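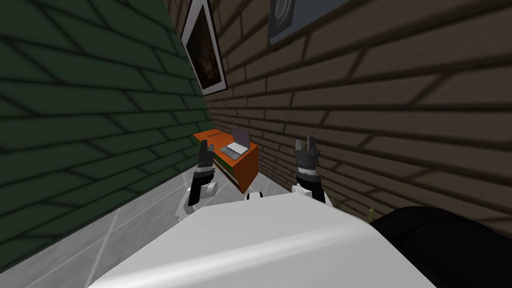 The money for the machine had to be spent before the end of March, and in the first week of March we had still not decided which machine. I was the person who kept the budget for our office in Plavton. This was not because I was good with numbers. I had once repaired the printer, and after that everything with a cable came to me. The firm Isen had given us the use of their simulator for one month, so that we could try the robot in our own building before we paid for it. They had made a copy of our back corridor, and in the copy the bricks were green on one side and brown on the other, and at the far end stood an orange desk with a laptop open on it. I looked at it every evening from behind the white shoulders of the robot. After some days I knew that corridor better than the real one, where the walls are painted cream and the desk is grey.

My task was simple to write down. The robot should go to the desk, close the laptop and bring it back. In our archive we do this kind of thing all day, with boxes and with readers' equipment, and the woman who did it for nineteen years had retired in the winter. She had not been replaced. On my list of costs her place was a line with nothing in it, and under this line I had written "arm, left" and "arm, right", because Isen sold them separately.

I found this strange at first. Who buys one arm? But the seller explained to me on the telephone that many customers begin with one and add the other in the next year. He was polite and he spoke slowly for me, although I had not asked him to. He offered also a service contract, a charging station, a second pair of fingers and a training day. The training day cost 500. The second pair of fingers cost 500 too. I wrote both numbers in my notebook and looked at them for a long time, as if one of them must be a mistake.

My director wanted a single page. She had a meeting with the people from Isik, who pay half of everything, and she said they would not read a second page. I made the page nine times. In the first version there were two arms and no service contract. In the fourth there was one arm and a very good contract. In the sixth I had put in the lift, because the robot could not use our old stairs, and then the sum was so high that I deleted the file and went home.

At home I opened the simulator again. It was already dark outside, and my tea was standing next to the keyboard. I moved the right arm forward a little, with the fingers open, and then I stopped and only looked. Isen's people had hung a picture on the wall there, high up in the corner, with a wide white border. I had never asked for a picture. We have none in the real corridor, only a nail. I began to wonder who had chosen it, and whether this person had also had a list, and a line on the list which said "picture", and somebody above who asked if it was necessary.

I remembered then that there used to be something on our nail. It was a calendar from Rana, the company which made our shelves. She changed the page on the first morning of every month, and she wrote on it in pencil which boxes were out and who had them. When she left, the calendar went with her, or it was thrown away. Since then we had been losing boxes. I had counted the price of wheels and batteries, and I had not thought once about how the robot would know what to bring.

I took the notebook and began to write questions in place of prices. Who tells it which box? Who tells it when the box is not there? What does it do when a reader stands in the corridor and wants to talk? She always stopped and talked. It was a part of the work, I think, but it was never on any page.

The tenth version I finished at half past one in the night. It had one arm, the service contract and the training day. It had no second pair of fingers. With what was left I put a line for a person, three mornings in the week, and I called it "support for equipment", since Isik does not pay for persons in this part of the budget but it does pay for support.

My director read it standing, with her coat on. She asked me what the last line was, the very small one under the sum.

"A calendar," I said.

She looked at the number and asked if we could not get it free from Rana. I said that I would write to them.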